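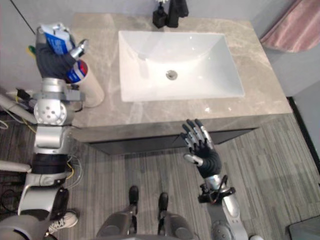 *Sink and counter with black soap dispenser.*

**Kura Maternity Service**
The Kura Maternity Service has completed its review of food and drink for expectant parents at the Posham and Ekel clinics. This thread sets out the main findings and the changes that will take effect in June.

---

The review was led by Zubaida Virk, head of antenatal nutrition, with Rizwan Talpur of the Ekel clinic. We received 610 completed questionnaires. We thank every parent who returned one, including those who wrote on the back.

---

The most common request concerned nausea. Many respondents find it hard to wait through a long morning appointment without eating. From June, plain crackers, dry toast and bananas will be available at both reception desks at no charge. Please help yourself - there is no need to ask.

---

Patients who have been told to fast before a blood test should continue to follow the instructions in their appointment letter. If the letter does not mention fasting, you may eat as usual. Reception can check for you by telephone.

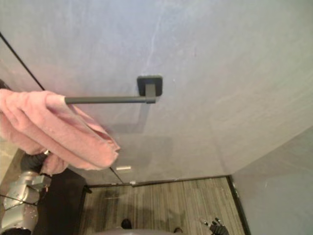

The second most common request was for cold food. A number of parents told us that the smell of hot meals was harder to manage than the food itself. The Posham café will therefore offer a cold plate every weekday: boiled egg, hard cheese, bread, cucumber and fruit. The hot menu remains in place.

---

Several respondents asked why the soft cheeses were removed from the café counter last year. They were taken off sale so that everything on the counter would be suitable for our patients. This arrangement will continue. Visitors who would like something else are welcome to bring it with them.

---

On drinks: the vending machines at Ekel will carry decaffeinated tea and coffee. Caffeine amounts will be shown beside each hot drink at both sites. Danish Yousafzai is responsible for this work, and questions about the machines should be directed to his office.

---

We were asked whether ginger tea could be added. It can, and it will be. Parents who take regular medication may wish to mention ginger, or any herbal product, to their midwife at the next visit.

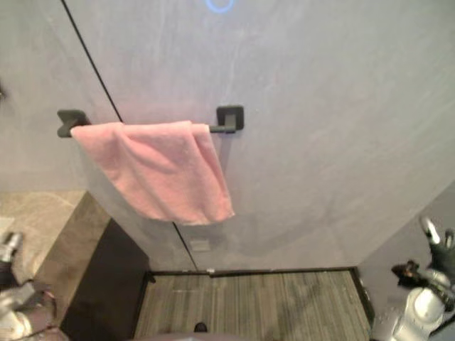 *Black towel bar on the gray wall.*

---

The review also looked at our printed food guide. Respondents described it as long, and some found parts of it discouraging. The guide gives a good deal of space to foods to avoid and very little to what a person might manage on a day when most food is unwelcome.

---

A new guide is in preparation. It will open with small meals that need little or no cooking. The list of foods to avoid will move to a single page at the back that can be pulled out and kept on the refrigerator. Asif Marwat is collecting comments on the draft until the end of the month.

---

A correction to our earlier post about the guide: it will be printed in 3 languages, as stated, but the large-print edition will be ready later than the others. We apologize to those who had planned around the first date.

---

The group session "Eating Well When Nothing Appeals" will run again at Posham, on Friday at 2 p.m. There are 70 places. Partners and other family members may attend, and each person attending should book a place of their own. Small children are welcome.

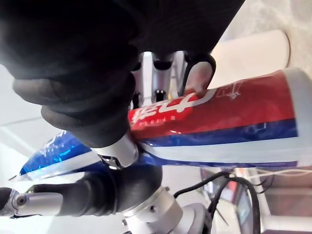

The session covers meals that can be prepared ahead and frozen, ways of adding beans and lentils to dishes the household already eats, and what to keep in a bag for the journey to work. Tasting portions will be served. Please tell us about allergies when you book.

---

Some parents asked for a session in the evening. We do not yet have a room for one at Posham. Hauke Hagedorn is in discussion with the Ekel clinic about the use of its ground-floor meeting room, and we will post again when there is a firm answer.

---

A reminder that these posts give general information only. Anyone who cannot keep fluids down, who is passing very little urine, or who feels faint on standing should call their midwife or doctor the same day. Please do not wait for your next appointment.

---

Bookings for the Friday session may be made at either reception desk or through the number on your appointment letter. Replies to this thread are read during office hours. We are not able to discuss individual care here, and we ask that you leave personal health details out of your reply.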